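Bindville Robotics Club open day

We drove over to Bindville on Saturday, June 8, 2024, to see how the club there runs its student projects. Huw Parri, who leads the senior group, met us at the door and took us straight to the back room. Parking was easy and the coffee was free.

The main project this year is spelling. Students write the code for an arm that picks up lettered blocks and sets them down in squares drawn on the table. A team gets 300 seconds per run and 3 runs in all, and the best one counts.
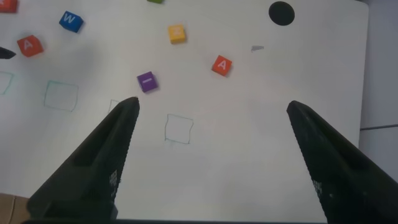
The Hunava team had the steadiest code when we were there. Futier was faster but had trouble with blocks that sat at an angle – one of the students told us they had rewritten that part twice since spring. Bartoš did not run before lunch, and we had to leave before their turn.

The club has 26 members and takes new ones in August. Fees are paid by the term. Younger students start with simple pick-and-place tasks and move up when they can explain their own code to the group. We have asked Huw for the rule sheet and would like to try the same task at our own club in the fall.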